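Navham Community Workshop -- minutes of the August get-together

Taken down by me, as usual, because I was sitting closest to the notebook. Sorry in advance for my spelling of Starnimska, which I have now checked twice.

We got going a little after 7:00 p.m. Meinrad Hofstetter was in the chair. The July minutes were read out (fast!) and agreed with one fix: the bench vise went to the back room, and I had written front.

1. The tables

Most of the evening went on this one, so I'll give it the most room. Everybody agrees that the light wooden tables are the nicest thing we own and that we have been treating them badly. Things get left out at the end of a session, somebody puts a mug down, and the next group spends their first ten minutes clearing up. Meinrad would like a plain rule: when you finish, the tabletop gets cleared all the way and wiped. I said I was all for it as long as it applied to the glue people too, and the glue people took that pretty well. 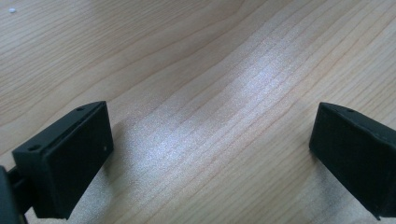 We then got into what to put on the wood. Meinrad brought a price from Cladum for hard wax oil, $129 for enough to do every table twice, and he has used the stuff at home and loves it. The other idea was varnish, which is cheaper but a pain to touch up when it scratches. I'm on the oil side -- you can sand one bad patch and go over it again without doing the whole top. We voted and the oil won easily. Meinrad will order it, and we'll do the job on a morning when we can leave the windows open. Bring old T-shirts for rags, please, cotton ones!

Somebody asked about cutting mats. We talked about it for a while and liked the idea, but didn't settle on a size. I'm going to measure up and come back with something next time.

2. Money

There was $471 in the account before tonight's spending. The oil comes out of that, and we also said yes to $100 for sandpaper, masking tape and a couple of decent brushes. The bigger wish is still the dust extractor, and we've set ourselves a target of $1000 for it. Ideas so far are a bake sale and a repair day. I offered to make lemon bars, so that's in writing now.

3. Shelves

The Starnimska shelving is up along the long wall and it's really solid, no wobble at all. Labels are still missing from the bottom two rows. Meinrad has a label maker and says he enjoys using it, so we gave him that job before he could think it over. Half-finished projects go on the top row with your name and a phone number on them. Anything without a name goes to the swap box after a month.

4. Other bits

The side door sticks when it rains. Meinrad will plane the edge. The kettle is fine again, it was the outlet. We had a long detour about whether the radio should be on during sessions and got nowhere, so it's back on the list for September.

To do before then:
Meinrad -- order the oil, labels, side door
Me -- measure for cutting mats, type this up
Everyone -- rags, and clear your table

We wrapped up at 8:40 p.m. and stacked the chairs.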